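Clarnport Film Board > General Talk > Is the Brukholm still worth the drive?

reka_vida
Hi all, long time reader and I finally made an account (hello!). My sister and I used to go to the Brukholm for every big space movie, the whole ritual, popcorn for dinner and then arguing in the parking lot until our toes froze. We went back in December for the new Sotomayor picture and I came home a little sad. Tickets were 16 dollars each, the sound was so loud I had my scarf over my ears, and the couple behind us talked through the entire ending. Is it just me getting old, or is the couch winning?

koenb73
Welcome Réka! You're not old, the Brukholm has been too loud ever since they redid the big room. But I'd still take it over my couch any day. At home I pause for the dog, I pause for a sandwich, and by then a 109 minute movie has eaten my whole evening and I couldn't tell you who the villain was.

Covadonga E
I'm going to disagree with Koen, kindly, because he knows I love him. Sotomayor movies are all whispering in hallways. You don't need a forty foot screen for whispering in hallways! I watched the last one at home under a blanket with the subtitles on and caught so much I'd missed the first time, including the whole business with the brother's letter.

koenb73
The hallway stuff is exactly what's good big, though. That long walk before the airlock opens? My whole row stopped chewing.

Covadonga E
Your whole row was asleep, dear.

zewditu_g
Can I put in a word for the small room upstairs? Screen 2 has the old seats, yes, and you have to like the smell of butter, but the volume is sensible and the people who go up there mostly want to watch the movie. I took my dad and he's been asking to go back ever since. Go on a weeknight if you can.

reka_vida
Oh, I forgot there even was an upstairs! Thank you, Zewditu, I'm going to try that with my sister before I give up on the place.

itziar_alcaraz
Upstairs gets my vote too. Koen, are you still doing the Skateck double feature at your place? I can bring the chili again, and the folding chairs if you need them.

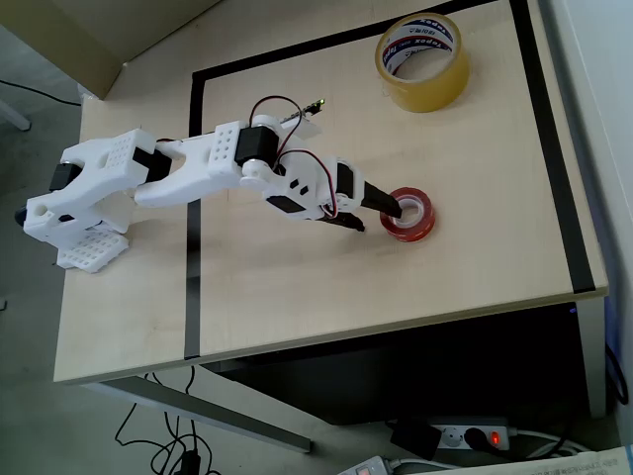 White arm, black gripper, roll of tape

koenb73
Yes to the chili, yes to the chairs! Everyone in this thread is invited, even Covadonga, who may have the subtitles on for the first one only.

Covadonga E
Both or I stay home with my blanket.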